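Skelora Kids > Science > Colour

Is it blue or is it green?

Want to start an argument at home? Find something teal and ask everyone what colour it is. Dad will say blue. Your sister will say green, mostly because Dad said blue. Someone will say "turquoise" in a superior voice and leave the room.

Teal sits in the gap between blue and green. The name comes from a small duck with a teal-coloured stripe by its eye. The duck was called a teal long before the colour was, so it has every right to feel smug.

Colour starts with light. White light is a mixture of all the colours of the rainbow. When it lands on a teal cloth, the dye soaks up most of the red part and bounces the blue and green parts back towards you. Your eye catches what bounces, and your brain gives it a name. Brains are not always fussy about which name.

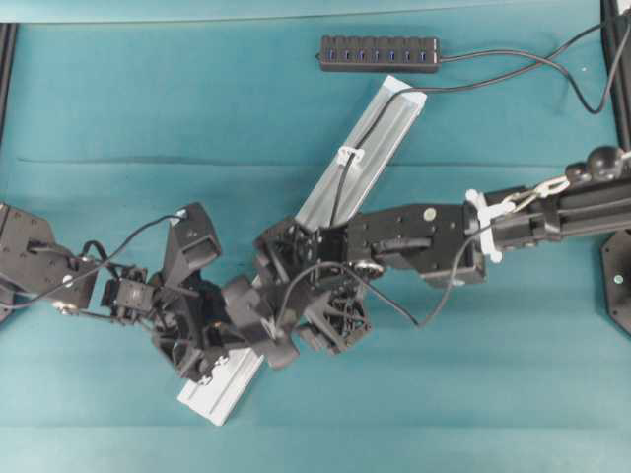
Who decides where blue stops?

Look at a rainbow and try to find the line where green ends and blue begins. There isn't one. The colours slide into each other, and people chop them up afterwards so that they can talk about jumpers.

Different languages chop in different places. Some use one word for both blue and green. Russian has two separate everyday words, one for light blue and one for dark blue. If your tin of pencils has 12 colours in it, teal probably didn't get in at all. A paint shop might have 3000 colours, with names like Sulking Mermaid.

One wall, lots of teals

Painting a whole wall doesn't settle it either. A patch with light falling across it can look pale and washed out, while a corner of the same wall looks much deeper. It can all come out of one tin.
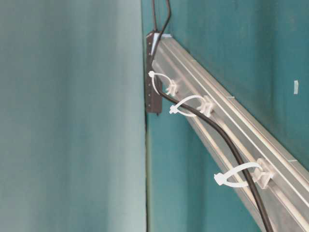 TRY IT YOURSELF

You will need: white paper, blue paint, yellow paint, a brush, and a grown-up who isn't precious about the table.

1. Put a big blob of blue on the paper.
2. Add a tiny dot of yellow and stir.
3. Paint a stripe.
4. Keep adding dots and painting stripes until everything is definitely green.
5. Ask each person in your family to point to the last blue stripe.

Write down their answers before the shouting starts.

Next in Colour: Why is the sky not purple?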